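Ticket 2510: Skadotton returns wrong interval estimates after update
Monday, October 25, 2021
Posted by Seo-ah Yeon, Statistics Computing Support

Status: resolved, monitoring

Reported problem
Graduate students in the survival analysis course ran the reliability assignment in Skadotton and got bootstrap intervals narrower than those in the January handout. Point estimates matched. Sample size was 70 per group, same data file.

Environment
Pluvport cluster, node Ra, four worker processes. Skadotton loaded from the shared module path.

Log
1. Reran the assignment script on Ra. Fault reproduced.
2. Reran with one worker. Intervals match the handout.
3. Printed the seed in each worker. All four identical, so every resample was drawn four times.
4. Checked the module config. The update had reset the stream option to "fixed".
5. Set stream option to "split" and restarted the workers. Ran the script 20 times. Intervals agree with the handout to the second decimal. 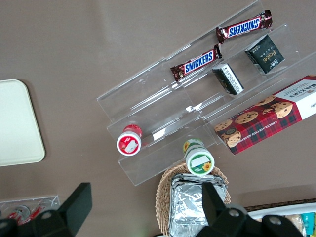

Action for users
Reload the module before your next run. Discard any parallel bootstrap output saved since the update. Single-worker results are not affected.

Comments (3)

Dae-han Tak: Does this touch the permutation tests too?

Seo-ah Yeon: Yes, if run in parallel. Same option controls both.

Cindside: Reloaded and reran, widths look right now. Thanks.

Contact: Statistics Computing Support help desk | © 2021 | Back to top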